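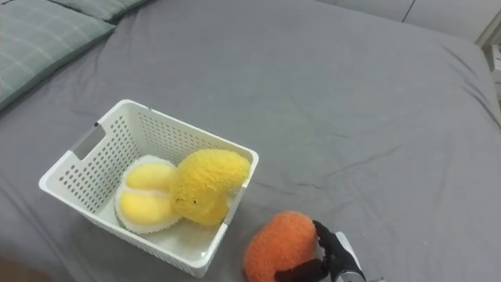

Who can take part in the Wanotura sleep timing study?

Adults aged 22 or over who work rotating shifts and have done so for at least 2 years.

Griffiths is recruiting 111 participants for a study of how shift workers divide their sleep between a main period and shorter naps. Recruitment opens in June at the Prenmont and Seden sites. Participants stay in their own homes throughout and follow their usual rota.

What is involved

Each participant keeps a paper sleep diary and wears a wrist monitor for 7 weeks. Diary entries are made on waking and take a few minutes. There are two site visits, one at the start and one at the end. At the first visit staff fit the monitor, record height and weight, and go through a questionnaire on working hours, caffeine and meals. The monitor is returned at the second visit.

Who cannot take part

-- anyone being treated for a diagnosed sleep disorder
-- anyone taking prescribed sleeping tablets
-- anyone who expects to change employer or move to fixed days during the study
-- parents of a child under 12 months

Payment

Participants receive 22 pounds per completed week, paid after the second visit. Travel to either site is refunded on production of a ticket or fuel receipt. Weeks with fewer than five diary entries are not paid.

How to apply

Ask for the screening form at either reception desk, stating your preferred site and your current shift pattern. Completed forms go to Bláthnaid Gallagher (Prenmont) or Ottó Gál (Seden). Screening calls are made between 2 pm and 7 pm -- night workers may ask for a later call. Participants may withdraw at any point and will be paid for the weeks completed.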